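3.2 Packing and provisioning practices

Respondents were drawn from members of four touring clubs, referred to in this paper by the names of their newsletters: Landonari, Gelen, Tufa and Bresell. A total of 165 questionnaires were returned in usable form. All respondents owned a motorhome or campervan and had taken at least one trip of more than a fortnight in the previous touring season. Caravan and fifth-wheel owners were excluded at this stage, as the storage available to them differs too much from that of a self-contained vehicle to allow a fair comparison.

The questionnaire asked owners how they prepared the vehicle after winter lay-up, what they loaded before departure and what they bought along the way. Responses were coded by theme. Where an answer touched on more than one theme it was assigned to each of them, and no attempt was made to rank themes within a single answer. Answers that dealt only with mechanical servicing are treated in Section 3.4.

Loading followed one of 2 patterns. Owners in the first group kept the vehicle provisioned year-round, removing only food, bedding and anything likely to be damaged by frost. Owners in the second group emptied the vehicle completely in autumn and repacked it from a written list, usually in April. Members of Landonari and Gelen, whose clubs hold most of their rallies in coastal districts with mild winters, tended towards the first pattern. Tufa and Bresell members more often described the second, and several mentioned that their storage compounds required lockers and cupboards to be left open for airing.

The choice between the two patterns had consequences for payload. Year-round owners were less likely to know the loaded weight of their vehicle and less likely to have visited a public weighbridge. Items left aboard from earlier trips were seldom counted when new ones were added. Owners who repacked from a list did not necessarily travel lighter, but they were better able to say where the weight sat, and a greater share of them had moved heavy goods from the rear garage to lockers ahead of the back axle.

Small household goods proved hard to classify. Cleaning supplies, toys, pet items and spare kitchenware were commonly carried in whatever container was to hand, and respondents used the words "bag", "tub" and "box" almost interchangeably. For coding purposes we treated any open-topped container holding goods of more than one kind as mixed storage (Figure 2).
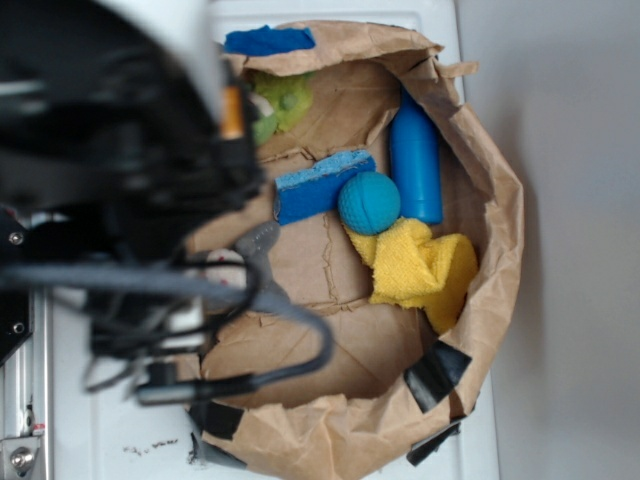 Figure 2. Mixed storage: sponge and textured ball in an open paper bag.

Mixed storage was reported in all four clubs. It was most often kept under the dinette seats or in the footwell of the passenger seat while parked, and moved to the bed or the shower tray for travel. Owners with a fixed rear bed had the least need of it, having a garage or under-bed locker large enough for sorted crates. In panel van conversions it was close to universal. Several owners remarked that they had bought matching plastic tubs for the purpose and later stopped using them, either because the lids took up room or because the tubs would not fit the curve of the locker.

Purchasing on the road was closely tied to refrigerator size. Owners with a compressor fridge shopped less often and in larger quantities than those with a three-way absorption unit, and were more willing to stay on sites without a shop within walking distance. Water was a stronger constraint than food for both groups. Those who filled the fresh tank completely before setting out gave convenience as the main motive, while those who travelled with it part-filled cited fuel use, handling or a narrow payload margin.

Two limitations should be noted. Club members are likely to be more experienced than the general population of owners, and first-season owners are under-represented in the sample. The questionnaire also relied on recall, and items forgotten on an earlier trip may be better remembered than items carried and never used. The interviews reported in Section 3.3 were designed in part to address the second of these, with owners asked to open each locker in turn and talk through its contents.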